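Besham notebook: nap mat timer, second version
Last updated: 17 May 2022
3 min read

Big day for the quiet-time timer! The new light sequence went in with the preschool room and I want to get it all down while I still remember who did what.

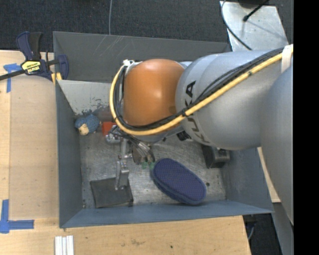 Version one (April) had the light go from blue to green in one jump at the end of rest. The kids hated the jump. Well, they loved it, which was the trouble: one child saw green, yelled "GREEN!" and the whole room was up, including the ones who were fast asleep. So now it fades over 6 minutes, and there's a soft yellow stage in the middle that means "you can look at a book."

The yellow stage is my favorite thing we've done all year. Four-year-olds understand it right away. The three-year-olds need a grown-up to whisper it to them the first couple of times, and then they're fine (one of them started whispering it to her bear).

Still to fix:
- the click when it changes stage. Tiny, but light sleepers hear it. Josphat Ogola thinks it's the relay and wants to try the quiet one from Joturico.
- the base tips if a kid pulls the cord. Wider base, or hide the cord behind the cubbies?
- brightness. I had it on 4 and that's too much with the blinds down. Try lower.

Counter on the unit says 943 stage changes since we reset it, no missed ones. The old one at Sendwood is up to 1,237 and has started to flicker on blue, so swap the board before it goes back.

Parents keep asking for one to use at home at bedtime. I'd love that, but bedtime is a different animal, one kid and a tired parent and no teacher sitting on the rug. Wanyama families have offered to try it for a couple of weeks if we write up a one-page sheet. I said yes on the spot, so now I have to write the sheet. Start with what to do when they get up on blue anyway: walk them back, say "still blue," keep it boring.

Ask Josphat for the spare power supply.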